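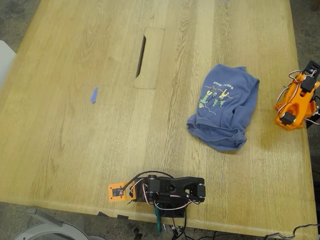
Opening, slide 1. Good afternoon. The subject is garment finishing at small scale: how a printed T-shirt gets from a heap to a stack, and where the time goes. Stosier handles returns for the Irkport outlet in lots of 100 shirts, and the fold itself is the part people want to discuss first. I start earlier, with the state of the shirt on arrival. A crumpled shirt such as the blue "Happy Hour" one on the table gives the folder very little to work from. The lettering is upside down from the near side, so the shirt has to be turned as well as opened. Log these as two operations.

Pause for the handout.

Slide 2, finding the collar. The neckband is the only ribbed, closed ring on a plain crew-neck shirt, and it holds its shape better than the hem. Teach people to look for it first. Once the collar is located, both shoulders follow from it, and the side seams follow from the shoulders. In the November trial, folders who started from the hem had to restart on 11 shirts in the lot. Folders who started from the collar had fewer restarts, but took longer over the first grasp.

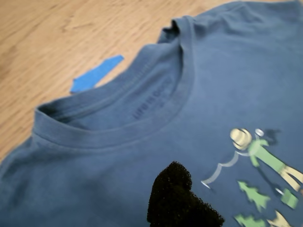 The second use of the collar is orientation. A tagless label printed inside the back of the neck settles front from back without turning the shirt over. On older stock the print wears down. It does not need to be readable for this purpose – its position is enough. Size checks are a separate matter and belong at intake.

Slide 3, the table. Stoltora specifies a flat top with nothing raised in the working area. Cable covers should sit flush. Tape is acceptable for reference marks if it is pressed down at both ends. Replace it when it tears.

Slide 4, flattening. Sweep from the center line outward, palm down, and stop at the seam. Do not pull on the hem, as knit fabric stretches and then creeps back after the fold is made. Rolled layers are the usual fault at this stage. Open the roll before sweeping; pressing on it only sets a crease.
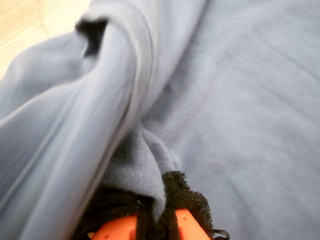
Fig. 3. Blue-gray fabric with a thick rolled fold beside a flatter area.

Slide 5, records. The Qian sheet has one line per shirt and columns for turn, open, flatten, fold and restart. The current file holds 1593 lines. Lots under 500 lines should not be compared with each other – the spread is too wide.

Leave slide 5 up for questions. Spare copies of the sheet are at the end of the front row.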